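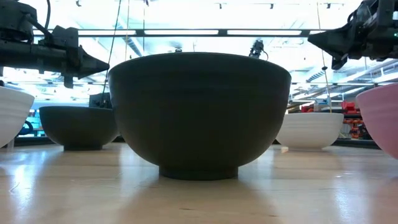
## What is a drum loop?

I love this question! A drum loop is a tiny bit of drumming that plays again and again – boom, clap, boom-boom, clap – until your foot starts tapping all by itself.

My favorite is in a song called "Dosholm" by Rajitha Kanagaratnam. Her loop has just 17 drum hits in it, and the song plays it 44 times (yes, I counted, on the bus). So why doesn't it get boring? Listen to what she puts on top! First a wobbly bass, then some bells, then her voice.

Want to make one? Tap a short pattern on your knees. Now do it again, exactly the same, and keep going while a friend hums a tune. You two are a band now – go pick a name!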